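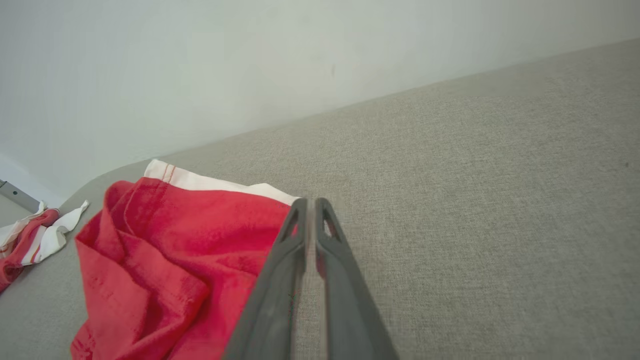
Washing and Storing Polyester Sports Jerseys

Polyester team jerseys fail in predictable ways. The numbers crack, the collar goes wavy, the mesh snags on a zipper, or the shirt holds an odor that comes back as soon as the wearer warms up. Most of this is caused in the laundry room and can be avoided with a fixed routine.

The steps below apply to knit polyester with heat-pressed or screen-printed lettering. Stitched twill numbers follow the same routine but tolerate slightly more agitation. Wool and cotton jerseys are outside the scope of this page.

Before washing

Rinse the jersey in cold water within a few hours of use. If that is not possible, hang it open on a hanger. A jersey left in a closed gym bag overnight will need the soak described further on.

Check the care label for the maximum temperature. Where the label has worn off, assume cold.

Close zippers and hook-and-loop straps on everything else in the load. Turn the jersey inside out so the lettering faces inward. Treat grass and mud stains first: let mud dry, brush it off, then work in a small amount of liquid detergent with a fingertip.

Washing

Set the machine to a cold, gentle cycle with the lowest spin available. On the Roltden front loader used for these notes, the setting is called Saver, and it runs longer than the normal cycle at a lower drum speed. Reds and navies should go in a separate load for the first 2 washes.

Use half the usual dose of liquid detergent. Powder does not always dissolve fully in cold water and can leave grit in the mesh. Skip fabric softener. It coats the fiber, slows wicking and traps the odor it is meant to cover.

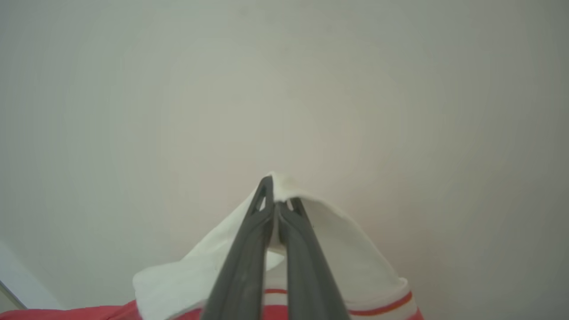
Run a second rinse if the water still looks cloudy at the end of the cycle. Remove the load promptly — creases set into damp polyester are slow to drop out, and pressed numbers that dry while folded may keep the fold line.

Odor soak

Mix one part white vinegar with four parts cold water in a sink or bucket. Submerge the jersey for 30 minutes, drain, and wash as above. Do not combine vinegar with bleach under any circumstances. Bleach should not be used on lettering in any case.

Drying

Air dry on a wide plastic hanger, out of direct sun. Heavier shirts should be dried flat so the shoulders do not stretch. Tumble drying softens the adhesive under heat-pressed numbers and is the usual cause of peeling at the corners.

If a jersey must be ironed, use the lowest setting, work from the inside, and keep the iron off the lettering. A dry cotton cloth between iron and fabric gives some margin.

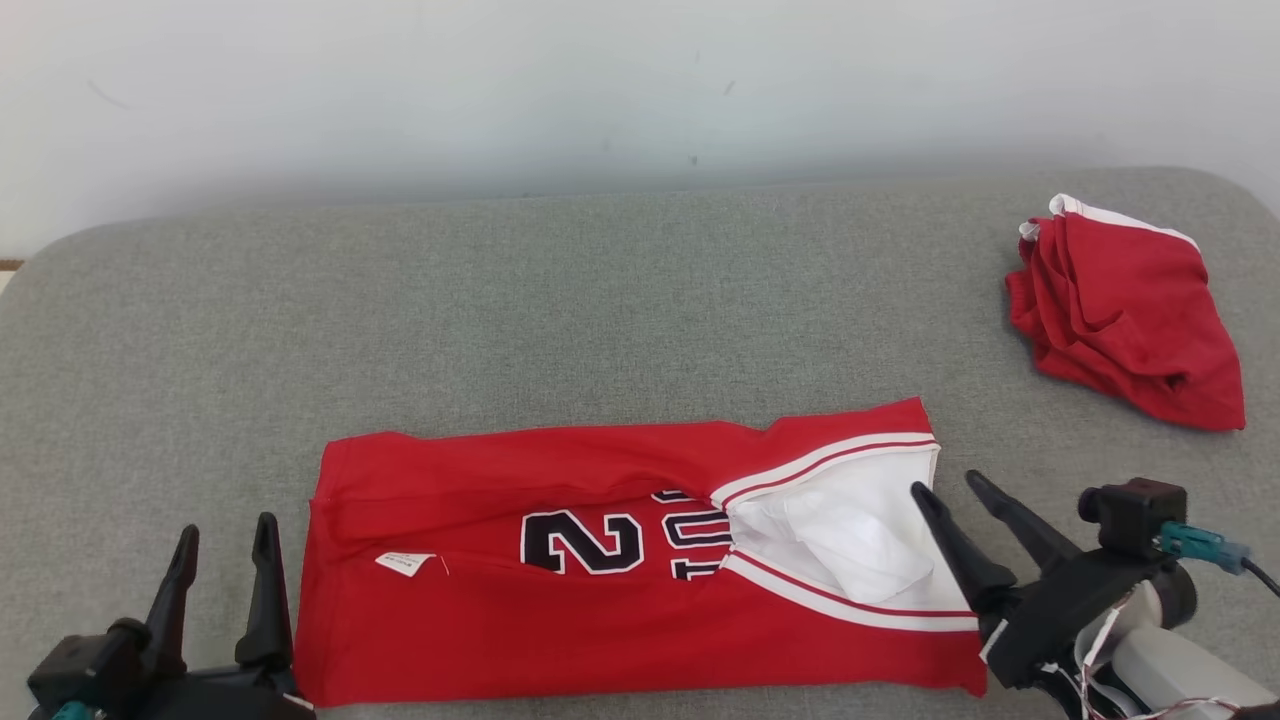

Folding and storage

Lay the jersey face down and smooth it from the center outward. Fold each side in toward the middle, then bring the hem up to the collar in one or two folds, placing the folds above or below the number where the size allows. For long-term storage, put a sheet of acid-free tissue over any printed area that will touch another.

Store in a breathable cotton bag or an open shelf. Sealed plastic holds moisture. Refold stored jerseys along different lines every April or at the start of the season.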